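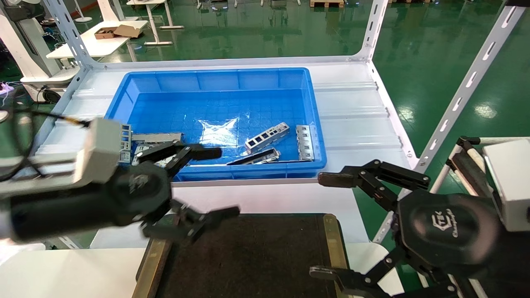

Part 1347 is still turning up in the same bin as the long channel brackets, and I would like us to settle the bin layout before the Steltach parts get relabeled. The two are easy to tell apart on paper and less so on the shelf. The blue bin has five brackets in it: the flat plate with the three rectangular windows, the one with the row of slotted tabs, and the long narrow ones lying whichever way they landed. The short upright with the square holes leans against the left wall, where it is easy to miss.

On 27/08/2025 the Raltside stockroom wrote:

> We have 217 brackets on the sheet for the Clestonura
> frames and 215 on the shelf. Both missing pieces are
> short uprights. Can anyone say whether they were issued
> to the Najjar job or are just in the wrong place?
>
> Also, does the mixed bin get counted under its own line
> or under each part?

They were not issued to Najjar. That job closed in April and used the older pattern with round holes. I would check the mixed bins first, and look along the side walls as well as on the floor of the bin.

On the second question: count under each part. The mixed bin has no line of its own and should not get one. If it does, the same bracket will be entered twice the first time someone sorts it.

Proposed layout, for comment:

Windowed plates - flat, stacked, own bin.
Slotted-tab brackets - lengthwise, tabs up.
Long channels - open side down, all facing the same way.
Short uprights - small bin, front of shelf.

The dark mat stays on the shelf. It can be trimmed if it gets in the way of the labels, but please do not take it off the lower level.

One open item. The drawing for the short upright gives the hole pitch but no overall length, so I can't write a label that separates it from the next size up. If anyone has the old print, please post the length to the list.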